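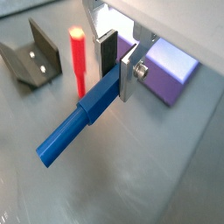

Fig. 2 – Cheville bleue tenue entre les deux doigts.

4.3 Raccordement de l'aspiration à la scie sur table Skasuten

Le présent chapitre concerne les ateliers aménagés en sous-sol ou dans une pièce étroite, où l'aspirateur Limis est installé à demeure contre un mur. Pour un poste mobile, se reporter au chapitre 7.

Avant de commencer, débrancher la scie et l'aspirateur. Abaisser la lame sous le niveau de la table.

1. Déposer la trappe arrière du caisson. Conserver les vis, elles servent à l'étape 5.

2. Nettoyer la buse de sortie au chiffon sec. Ne pas employer de solvant sur le joint.

3. Emmancher le raccord Usuga sur la buse, repère vers le haut, jusqu'en butée. Serrer le collier à la main, puis d'un quart de tour au tournevis.

Remarque : un collier trop serré ovalise la buse – la fuite apparaît alors à l'opposé de la vis.

4. Dérouler le tuyau au sol, sans coude à moins de 13 cm du raccord. Le fixer au mur par trois brides au minimum. Laisser environ 2 cm de jeu derrière le caisson pour le réglage en inclinaison. 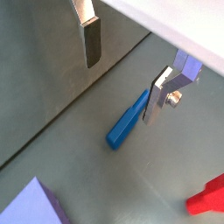 5. Reposer la trappe arrière. Le passe-câble doit rester dégagé.

6. Relier la tresse de masse du tuyau à la borne repérée T. Sur les modèles livrés avant janvier, cette borne se trouve sous le capot de l'interrupteur.

ATTENTION – Ne jamais raccorder la tresse à une conduite de gaz ni à un tuyau de chauffage.

7. Rebrancher l'aspirateur seul et le faire tourner trois minutes, vanne ouverte. Passer la main le long du tuyau et reprendre tout raccord qui siffle.

Si l'aspiration reste faible, contrôler dans l'ordre la vanne, le sac et le filtre Nodetberg. Le filtre se remplace, il ne se lave pas.

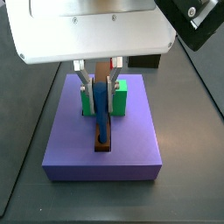
Fig. 3 – Carter métallique et doigts en aluminium.

Révision du chapitre : Isla Ritchie. Les couples de serrage figurent à l'annexe B.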